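How to Cover an Old Table with Marble-Patterned Film

Posted in January, filed under Kitchen and Workroom

My dining table came from the thrift barn out on Furdale Road, and it had lived a hard life before it got to me. There were rings on it, a burn shaped a bit like Florida, and a long sticky patch I never did identify. I kept a tablecloth on it for a good two years before I finally bought a roll of marble-patterned adhesive film and gave up a Saturday's worth of daylight to it (well, a daylight and a half, if I count the corners I had to redo). I've since done a desk, a shelf and my sister's sewing table, and I've gotten a lot calmer about the whole thing.

What you'll need

A roll of film, wider than your table if you can find it
Sharp scissors and a craft knife with fresh blades
A plastic smoothing card wrapped in a soft cloth
Dish soap, a bucket, and two lint-free rags
Fine sandpaper and wood filler
A hair dryer
A pin
A friend, for anything longer than your arms

Picking a pattern

Go and look at some in person if you possibly can. On a screen they all look the same, and then the roll arrives and the veins are as fat as garden hoses! Big, bold veining looks wonderful on a long kitchen counter but can swallow up a small table. I like a white ground with finer lines, because the seams are easier to hide and crumbs don't show up quite so cruelly. Hold your sample next to the wall it's going to live with, too. A cool white beside a creamy yellow wall will make the wall look tired.

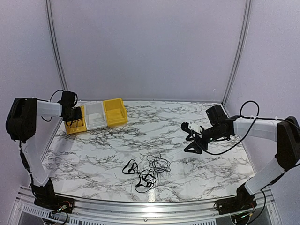 White marble pattern with a web of thin gray and black veins, and a pale wall behind.

Getting the table ready

I know, I know, you want to get to the fun part. But please wash the top twice with soapy water, rinse it, and leave it alone overnight. Fill any dents, sand them level, and run your palm slowly over everything with your eyes closed. Your hand will find things your eyes won't. Wipe off every last bit of dust and then wipe again, and keep the cat in another room. I have one hair sealed into my desk forever and I look at it every single morning.

Measure the top, add 7 inches to both the length and the width, and cut your piece. My dining table is nearly 85 inches long, so that was quite a sail of film to wrestle with, and I was very glad of company.

Laying it down

Set the film on the table with the backing still on and shuffle it until you like where the veins fall. Tape down one end. At the other end, peel back a hand's width of backing, fold it under, and press the film down from the middle out to the sides. Then keep going, a little backing at a time, smoothing as you go. Try not to pull. If it goes crooked, lift it right away and lay it again, and don't let it sit while you think about it.

Small bubbles can be pricked with the pin and pressed flat. For corners, warm the film gently with the hair dryer, stretch it down and around, and hold it there while you count to twenty. Trim underneath, where the wobbly bits of your cutting can be your own business.

If you have to make a seam, overlap the two pieces slightly and cut through both with the knife against a metal ruler, then take away the scraps. Follow a vein for part of the way if the pattern lets you.

Looking after it

A damp cloth and a drop of soap will do for every day. Skip the scouring pads. Use trivets under anything from the oven, and don't cut bread directly on it (my nephew did, and I've forgiven him, mostly). Edges that lift can be warmed and pressed back down.

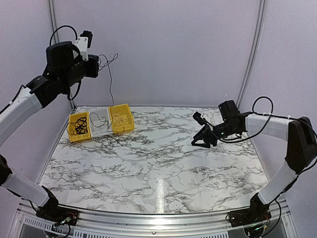
Danylo Fedoruk: I did our hall table this way and my corners kept popping up by breakfast. What fixed it for me was cutting a small slit at each corner before folding, so there was less bulk underneath. Does yours stay put in the summer? Our hall gets very hot in the afternoon.

Thank you, Danylo, I'm going to try the slit on my next one! Mine did lift a little at one end last July, over by the window. I warmed it, pressed it, and left a stack of cookbooks on it until supper, and it has been fine ever since.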